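Laxdal paper mill, open day, Sun 19 May

The mill stands on the north bank at Ollum and runs one machine, commissioned in September after a rebuild of the drying section. Entry was by timed ticket. Groups left from the weighbridge with ear defenders and a printed plan.

Pulp arrives baled from Omton and is broken up in water in two tanks, then screened and thinned before it reaches the wire. The wire is 49 metres long. Most of the water leaves by gravity and suction, the next share in the presses, and the last part over steam-heated cylinders - the costly stage, according to Kirsten Lauritsen, who led our group. Finished reels weigh up to 3,000 kg and are slit to order on a Drukex winder.

The test room keeps a sample from every reel for 200 days. Sheets are checked for weight, thickness, tear and moisture. 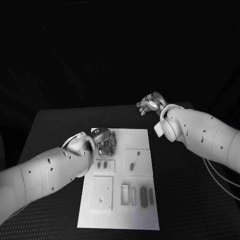 Effluent goes through a settling pond and a gravel bed before it returns to the river. The outfall can be seen from the footbridge, but the path beyond it was closed. Parking is on the Omton road, and the canteen takes cards only.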